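Clurkex on disc: notes on the transfer

08/02/2023

I finally have the Malomau release of Clurkex, and most of this post concerns the picture and sound, as the film has been written about enough elsewhere.

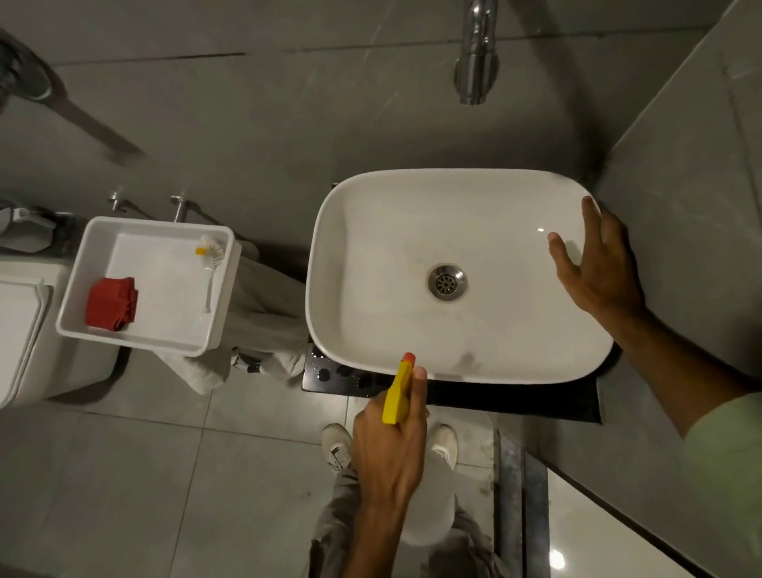
The running time is 82 minutes, which matches the festival print. The old television version ran short and lost the ferry sequence – it is back, with a slight drop in sharpness where a second source was used. Grain is even otherwise. Blacks are a touch raised in the first reel.

Sound is 2 channel mono at 48 kHz. Dialogue is clear, but the Šindelář score still distorts on the loud brass cue under the opening titles. I compared it with my tape and the fault is on both, so I assume it is in the master.

Subtitles are new. They translate the shop signs, which the Usteo stream never did, and they stay on screen long enough to read. One line in the courtroom appears a few seconds early.

Extras are thin: a trailer and a stills gallery. The commentary announced in June is missing from the menu – I have written to the label and had no reply. My copy is number 729.

Share (2) | Comments (48)

Contact | © Reel Change Notes | Back to top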